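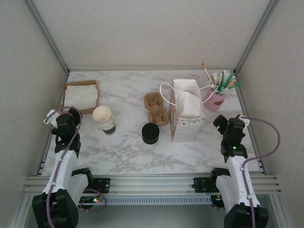

The button that ate the screen

When Sowmya Acharya took over design at Montes, a company that makes booking software for dental offices, the home screen had 8 buttons and all of them were blue. Each one had a drop shadow. Several had a glow. "It looked like a casino for people with toothaches," she says.

Her first job was to find out what any of them did. Two led to the same calendar. One, marked Proceed, opened a page with a second button marked Proceed. The color guide ran to 574 shades, and the gray used for disabled text was so close to the gray used for working text that receptionists had learned to click everything and see what happened.

Acharya's answer was to take things away, which in most companies is the slowest kind of work there is. Every button had a parent. Sales liked the glow. Kathleen Moynihan, who runs support, wanted to keep the extra Proceed, having spent two years teaching customers where it was. 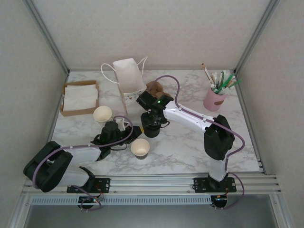

A paper cup on a marble-patterned tabletop, with a gripper close by.

The new version went out in June. It has a single blue button, and everything else is plain text with an underline — a look the web had in the nineties and then spent a fortune getting rid of. Menus open without sliding, bouncing or fading in. Moynihan's team got up to 600 messages in the first week, a good share of them asking where the glow had gone.

Acharya has kept one of these pinned over her desk. It is from an office manager who found the new screen "very clear" and would like to know how to turn that off.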